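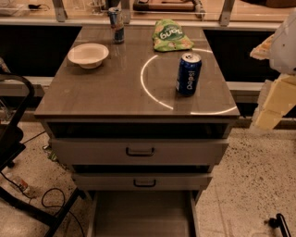 Snacks on top, bottom drawer open.

Home | Essays | Rooms | Letters | About
Filed under: Small Furniture, Strong Feelings

In Praise of the Cabinet That Rolls
by Eilidh MacKinnon
Jan 27, 2019

I grew up in a house where a drawer left open was practically a moral failing, and I've spent most of my adult life closing them behind other people. So it surprises me a little to be writing in favor of the open drawer, and of the snack cabinet generally (a bowl, a couple of cans, a bag of something crunchy, and no coaster in sight!).

My sister in Cescombe keeps her snacks in a proper pantry, eight shelves of it, and I love her dearly, but you can't wheel a pantry over to the people who are hungry.
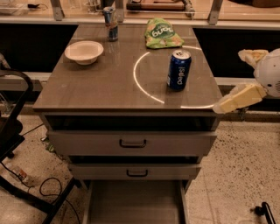 A cabinet on casters goes where the talk is. I'd even defend the shiny top, which I used to think was pure vanity. Yes, it shows every fingerprint, and yes, you'll be wiping it down all weekend, but it makes a plain white bowl look like company is coming. And if a drawer stays out for the evening, well, somebody will want a napkin sooner or later, and I'd just as soon they didn't have to ask me where I keep them.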